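Los premios al mejor ganadero no premian al mejor ganadero

Llevo 20 años criando ovejas en las afueras de Overville y cada junio me pasa lo mismo: abro el boletín de la cooperativa, leo quién ganó el Prelteo de ese año y me pongo de mal humor hasta la cena. No por envidia (bueno, un poquito sí), sino por las bases.

Para presentarte tienes que rellenar una carpeta con todo: peso de los corderos a la canal, gasto en pienso, análisis de suelo, plan de pastoreo. Hasta ahí me parece estupendo, ¡ojalá lo hiciéramos todos! Lo malo viene después, cuando el jurado pasa 2 horas en tu finca y la mitad se le va en la mesa, probando la paletilla.

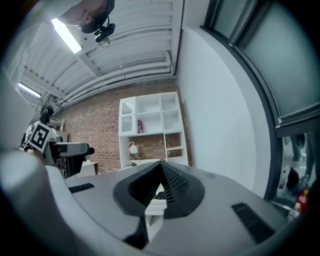

Leopoldo Nava me escribió el año pasado que exagero, que esa comida es lo único que acerca el premio a la gente que compra la carne, y que sin ella no vendría ni la radio. Algo de razón lleva. Pero una paletilla rica la saca cualquiera con buen horno y paciencia, y en cambio mantener 200 ovejas sanas en un verano seco, con los pastos de Mulcahy pelados, eso no cabe en un plato.

Yo daría más peso a las visitas sin avisar, una en invierno con barro hasta la rodilla y otra en plena paridera, que es cuando se ve cómo trabaja cada uno.
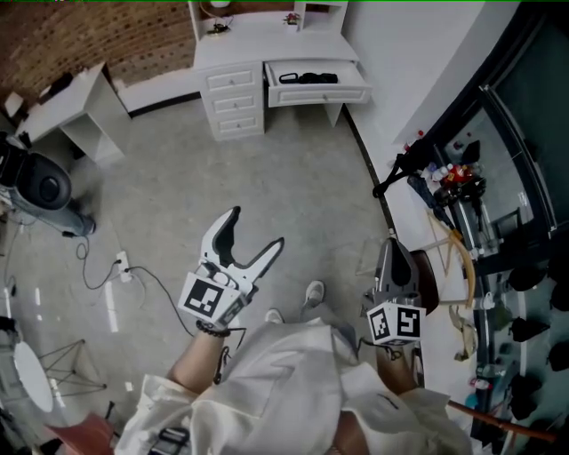

¿Y quién pagaría esas visitas? La propia cooperativa, con lo que ahora se gasta en la cena de gala de Prenolen, que el año pasado sentó a 108 invitados y en mi mesa casi ninguno tenía ganado.

Me dirán que entonces me presente y me calle. Pues mira, igual el año que viene mando la carpeta, pero la paletilla la asa mi cuñada.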